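The Hardware Drawer, Emptied

Posted by Stefaniia Dmytriv, Aug 9, 2018

Every workplace has a drawer where fasteners go to retire. Ours sits under the label printer at Skenia, and until this spring it could be opened only with a hip and a firm opinion. In April the runner gave out under the weight, and it was decided (by Antonina Ivanyshyn, while I was at lunch) that the contents would be sorted, counted, bagged and labeled, and that I would enjoy doing it.

The count, for anyone who likes a count: 1,448 pieces. Of those, 958 were washers. I would love to know who was buying them. We build display stands, and a display stand takes four washers, or six if the floor is bad. I have gone back through the old invoices from Lysenko and found one order after another in the same handwriting, each marked "running low." We were never running low.

The rest was bolts, nuts, a few wood screws that had wandered in from some other life, two keys to nothing, and a peppermint. The peppermint is not in the total.

I did the sorting in small batches, a few pieces at a time on the white table, because the one time I tipped out a whole tray I spent the remainder of the afternoon on my knees with a flashlight. The rules I settled on were simple. Bolts get matched by thread first and length second. Washers get matched by the hole, then by the outside edge, then by finish, and anything I had to squint at twice went in the tub marked LATER. There is a lot of LATER.

A word on the washers with the dark rims. I had assumed they were dirty. I cleaned one with dish soap and a toothbrush, with real commitment, and it came out exactly as dark and slightly minty. They now have a bag of their own, and I have a new toothbrush.

Antonina thinks all of this could have been done with a kitchen scale and some arithmetic. She is probably right, and she was invited to come and do it that way. Instead she lent me a stack of sorting trays from Hullen, which are very nice and have 20 compartments each, none of them quite wide enough for the big bolts. The big bolts live in a coffee can.

From the table:
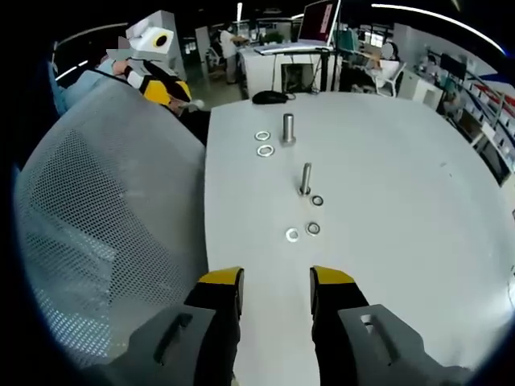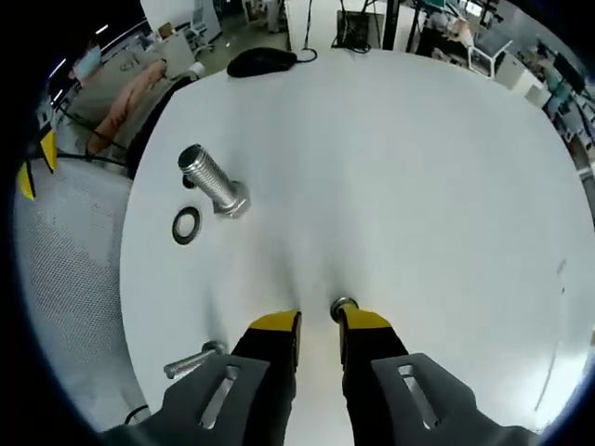 Bolts and washers on the white table, with the mouse holding down the far edge. The two bolts in the first picture are on their feet; the ones in the second are lying down, which by mid-batch was how I felt too.

Standing a bolt on end is a small pleasure and I recommend it. It is also a fair way to compare thicknesses without hunting for the calipers, which were in the drawer, under the washers, and turned up last.

Some totals, now that the bags are closed. It came to 15 bags, all labeled in block capitals on the good tape. The biggest bag is plain silver washers and weighs as much as a decent lunch. The smallest holds three nuts that fit nothing we own. I tried them on everything, including the coat rack. Antonina wanted them thrown out and I wanted them kept, so they have been kept, in a bag labeled THREE NUTS, and we don't discuss it.

The bags have gone into the Zallora cabinet on the second shelf, to the left of the packing tape. If you need a bolt, take the bag to the table, take your bolt, and put the bag back. If you have a washer left over at the end of a job, I would ask you to look at the number near the top of this page before you do anything with it. You are welcome to take it home. Take several.

The drawer has a new runner and slides beautifully. I checked it the next morning and it had in it a dead battery, a takeout menu and one washer, medium, dark rim.

More pictures once I get through LATER. Antonina has asked when that will be, and I have told her I am running low on bags.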